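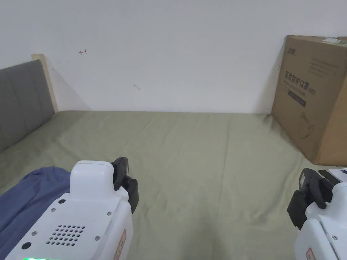 Good evening, and thank you for staying until the last talk. My subject tonight is sleep in rented rooms, and mostly the sound in them. I have slept in many rented rooms in my life, and for the last years I also study them, so I can say I am a professional of bad nights. Look at the bed on this slide. It has a headboard with upholstery in vertical channels, and the far edge of the bed meets a plain white wall. Many of us have slept in a bed like this one, close to a wall, and we know what a wall can do at night. It can bring us the neighbor's television, the elevator and the water pipe.

(Wait a little. Ask who was woken by a neighbor this month. Do not ask for stories yet, there is time at the end.)

I will begin with the difference between two kinds of noise, because people mix them and then they spend money on the wrong thing. The first kind travels in the air. A voice, music, a dog that barks. The second kind travels in the building itself. A heel on the floor, a door that closes hard, a washing machine on the floor above. Engineers call the second one impact noise, or structure-borne noise. I will use the short name, impact noise.

For noise in the air, what helps is weight and closing of gaps. A heavy door helps. A rubber strip under the door helps more than most people expect. If light comes under the door, sound comes too.

(Slide with the door strip. Go slowly, people like to write this down.)

For impact noise, the weight of your own wall does not help much. The sound is already in the structure. The best place to stop it is where it is born, so on the floor of the upstairs neighbor. This is a social problem and not only a technical one. I will return to it.

Now our survey. We made it in the winter in two towns, Winska and Plenham, with tenants of apartment buildings. We received 1,544 answers. The question was simple: what sound wakes you most often? In both towns, the first answer was footsteps from above. I expected traffic for Plenham, which has the freight road, and I was wrong. Traffic was there, of course, but people told us they get used to it after a few months. They do not get used to steps. My explanation is that traffic has a regular form, and steps start and stop. But please take it as an opinion, we did not test it.

(If somebody asks about the age of the buildings: we did not collect this. Say it directly.) 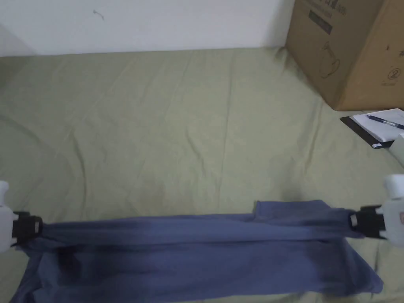 The second part of the survey was smaller. We asked 30 tenants in Winska to keep a diary by the bed for 11 nights. They wrote down the time when they woke up and the reason, if they knew it. The worst hour was between five and six in the morning. The sleep is lighter then, and the building starts to wake up — first the pipes, then the doors, then the elevator.

One tenant wrote the same line on 8 of the nights: "the upstairs alarm clock, not mine." The phone was lying directly on the wooden floor and it was vibrating. A folded towel under the phone was the whole solution. I like this case very much. It cost nothing, but it needed one person to go upstairs and ring the bell.

(Usually people laugh here. Let them finish.)

So, the social part. In Standport the housing office prints a card which a tenant can put in the mailbox of the neighbor. It has three sentences on it and an empty line for the hour of the noise. The text says "I hear," it never says "you make." I am not a native speaker, but even I feel the difference. We used the same wording in Winska, in a pilot which we named Daneshvar, after the street where it started. It is too early for results. Some tenants told us that they received a card back with an apology, and one received a card with a complaint about his own radio.

A few practical points before the questions.

Move the bed a hand's width from the wall if the room permits it. When the frame touches the wall, the vibration goes directly into it.

Felt pads under chairs get hard with time. Please change them.

Foam panels, the ones you see in music studios, are made against echo inside a room. They will not stop your neighbor. I repeat this in every talk and still I receive letters with photographs of foam.

Earplugs are fine for most people, but try them first on a free morning, and check if you hear your alarm.

(Time check. If it is already after 8:40 p.m., skip the slide about windows and go directly to the questions. Copies of the card are on the table by the exit.)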